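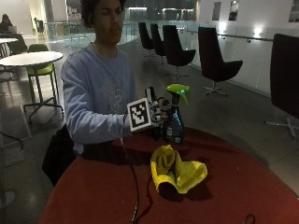 Quelle colle pour les affiches de campagne ?

De la colle à papier peint en poudre, la basique, délayée un peu plus claire que sur la notice. Les colles toutes prêtes en seau coûtent trois fois plus et l'affiche gondole pareil.

Suite des astuces, en vrac, notées entre deux réunions. Je remettrai au propre un jour.

Le mélange. Eau froide d'abord, poudre ensuite, en pluie, on tourne sans arrêt. Laisser gonfler un quart d'heure. Retourner un coup. Si grumeaux : vieille passoire, pas celle de la cuisine. Un seau fermé tient deux jours au garage, après ça sent.

Colle maison à la farine, pour les soirs où le magasin est fermé : une mesure de farine, cinq d'eau, délayer à froid puis chauffer doucement jusqu'à ce que ça nappe la cuillère. Une cuillère de sucre dedans, recette de Manee Kaewsai, ça accroche mieux sur le bois. Casserole à tremper tout de suite !! Séché, c'est du béton.

Brosses. Rincer à l'eau tiède en rentrant, même à minuit. Les suspendre poils en bas. Une brosse oubliée dans le coffre est fichue, j'en ai jeté deux en janvier.

Pancartes. Carton double cannelure, récupéré chez les vendeurs d'électroménager. Tasseau fendu à la scie sur une largeur de main, on glisse le carton, deux agrafes, scotch large par dessus. Poncer le manche. Certaines préfectures et certains organisateurs ne veulent pas de manche en bois, demander avant de scier.

Lettres : feutre large ou acrylique, jamais la gouache sous la pluie. Tracer au crayon en commençant par la lettre du milieu. Ketsara Kaewkla fait l'inverse et finit toujours avec un « RETRAITES » écrasé sur le bord droit.

Banderole. Vieux drap housse sans l'élastique, repassé. Bâche plastique dessous, sinon la peinture passe sur le carrelage. Ourlet en haut et en bas pour enfiler les perches. Trois ou quatre fentes en demi-lune pour le vent, sinon ça vous embarque. Sécher à plat une nuit, plier peinture vers l'interieur avec du papier cuisson entre les couches.

Tracts. On a eu 2000 feuilles livrées humides, gondolées. Empilées par petits paquets sous une planche et des dictionnaires, deux nuits, c'était rattrapé pour presque tout. Ne pas mettre sur le radiateur. Pour le pliage, le dos d'une cuillère marque mieux que l'ongle. Enfants bienvenus, ils vont plus vite que nous. Paquets de 33 avec un élastique, c'est la taille de nos cages d'escalier, à vous de voir pour les vôtres.

Taches. Colle sur une veste : laisser sécher, gratter, puis eau tiède. Encre de tract sur les doigts : huile de cuisine + savon. Feutre indélébile sur la table : alcool ménager, tester dans un coin, aérer.

Fin de campagne. Garder les tasseaux, les pinces, les draps encore blancs d'un côté. Le verso des affiches restantes sert de papier à dessin pour l'école, Magdalini Petridis passe prendre le rouleau. Les adhésifs par contre, poubelle, ça ne se recycle pas avec le papier.

Manque encore : comment décoller proprement sur une vitrine. J'ai essayé le vinaigre chaud, bof. Si vous avez mieux, écrivez moi.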